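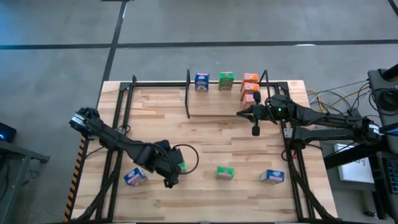
The two-arm station with cartons on the shelf and the table.

Gripper Release Fault on Two-Arm Stations: Frequently Asked Questions

Last updated Tuesday, April 11, 2023

What is the fault?
A gripper opens without a command while the arm is moving a carton to or from the shelf. The carton drops or is left leaning. The controller does not raise an alarm, and the arm finishes its move as if it were still holding something. We refer to it in the log as an uncommanded release.

Which stations are affected?
All stations running Merken controllers with the Nollex gripper board. Stations with the older Vorby board have not shown the fault. The board name is printed on the inside of the controller door. If you can't read it, ask Mared Edwards before you run anything.

How often does it happen?
We logged 13 uncommanded releases in 3,720 carton moves between October and the end of March. All but two were on the right arm. Operators may have missed a few early ones and put the carton back without writing it down, so treat the number as a minimum.

What causes it?
The gripper cable. When the wrist turns close to its limit, the cable pulls on its connector and the signal line drops out for a moment. The board reads the dropout as a reset and goes to its default state, and the default state is open. We first blamed the finger pads and replaced them on every station, which made no difference.

Why is the default state open?
It was set that way so that a person's fingers could not stay trapped after a power loss. We are keeping it. The change is in how the board decides that a reset has taken place.

Has anyone been hurt?
No. One operator reached in to straighten a fallen carton while the other arm was still moving, and the arm touched her sleeve. She pressed the stop button and was not injured. That report is the reason for the new rule on reaching in.

What do I do if a carton falls?
Press stop. Wait until both arms are still and the controller shows HOLD. Then pick up the carton, put it back at its start position, and write the time, the arm, and the carton color in the log. Do not use pause. Pause only holds the arm that is running the current step, and the other one can still move.

Can I keep running after one release?
Yes, once, if you have checked that the connector is seated. After a second release in the same shift, take the station out of service and tag it.

How do I check the connector?
With the station stopped and the power off, push the connector toward the wrist until it clicks. There should be slack in the cable at every wrist position. If it goes tight anywhere, do not run. Cable ties must not be added by operators. Two stations had extra ties on them, and both were worse for it.

Is there a permanent fix?
There are two parts. Maddocks is supplying a longer cable with a locking connector. The board firmware is also being changed so that a short dropout no longer counts as a reset, and a longer one stops both arms and raises an alarm. On the test station we ran 71 moves at the wrist limit with the new cable and the old firmware and had no releases. We want at least 100 with both parts fitted before we close this.

Do I need to slow the arms down?
Yes. Use the reduced speed setting until your station has a green fix tag on the controller door. Lower speed does not prevent a release, but a dropped carton doesn't travel as far.

Are damaged cartons still usable?
Crushed corners change how the gripper closes. Set them aside and take new ones from stores.

Who do I contact?
Mared Edwards for cables, boards, and tags. Eluned Gethin for injuries, near misses, and questions about the stop rule. Report near misses the same shift, even if the log entry is already done.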